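**Household Corner: the checked cloths, and how we fold them now**

28/12/2022

Dear neighbours of Althorpe,

Many of you asked me after the October supper how we keep the table cloths, so I write it down for the newsletter. I apologise if it is long. In my family we were very serious about linen, and I learned the folding from my aunt before I learned to ride a bicycle.

First, the washing. Cotton checks should go in a cool wash the first 4 times, by themselves. After that they can go with other light colours. Please do not use too much softener, it makes the cloth slippery and then it doesn't keep a fold. Tea towels with softener also dry the dishes badly, you will have noticed this at home.

Second, the drying. I hang them by the short side, with two pegs, and I pull the corners gently while the cloth is still a little damp. If you do this you almost don't need the iron. Giorgia Orlandini irons everything, also the small napkins, and they look beautiful, but I have not her patience.

Then comes the folding, and on this we have two schools in the hall. The old way was in halves: you hold two corners, you bring them to the other two, and again, and again, until it is a small square. It is quick. The problem is that the last fold is thick and it leaves a hard line in the middle of the cloth, and you see this line all evening under the bread basket.

The other way is in thirds. You lay the cloth flat on a clean table, you bring one side over, then the other side over the first, and you smooth with the flat hand from the middle to the outside. With a checked cloth it is a pleasure to do, you only follow the rows of squares and the edge comes straight by itself. If the rows go crooked, open it and begin again, it takes less time than to correct it.

One more thing about the table. It should be smooth and bigger than you think you need. On a rough table the cloth catches underneath and you pull it out of shape without to notice. I use the white one for this work, and I wipe it before, also when it looks clean.
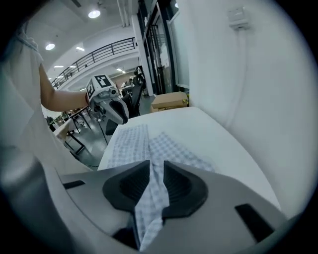

Wouter Dierckx writes to me that thirds are fine for napkins, but for the long cloths he will continue with rolling them on a cardboard tube, as he did for years in Vieira, and that he never had one crease. He offers to bring us tubes. I answered him that I would like to try it with the two longest cloths, if he also finds a place in the cupboard where the tubes can stand.

For the cupboard itself: napkins on the upper shelf, tea towels in the middle, table cloths at the bottom with the folded edge to the front. In this way you can take one without to disturb the others. Mulugeta Jemal has the key until the end of January, please ring him before you come.

We are still missing one blue cloth from the supper. If it went home with your salad bowl, just leave it by the kitchen door.

Valquíria Toledo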